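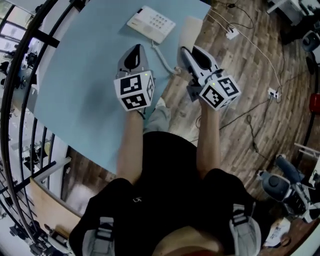
Desk phone on the blue table, coiled cord to the right.

August, mezzanine, started 9:40

Today the subject is the phone station. Toon wants the white desk phone to stay at the far edge of the table, and I agree with him. If it comes nearer, the coiled cord lies in the middle of the work surface and I push it away all the time with my wrist. I put the beige pad near the upper right edge. Maybe it should go to the left side, I will ask Rianne what she prefers.

The floor is less good. Two white power cables and many black ones cross the planks, and the outlet adapters are lying where people walk. Ravindran has a cable cover from the Haugen order, 4 m long. I measured almost 2 m from the table to the first adapter, so one piece is enough if we cut it.

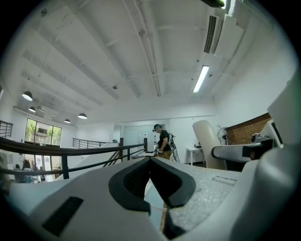
Mezzanine toward the windows, pendant lamps on the left.

Light: the tube is on, and there are the tall windows too. Thijs says the keys of the phone shine too much after lunch. I did not see this in the morning. To check again at 15:00 with the tube off.

Still open:
- cut the cable cover, ask Ravindran for the saw
- fix adapters under the table, tape is not enough
- label for the phone, next free number is 71
- Nathalie needs the table back before the Benutura visit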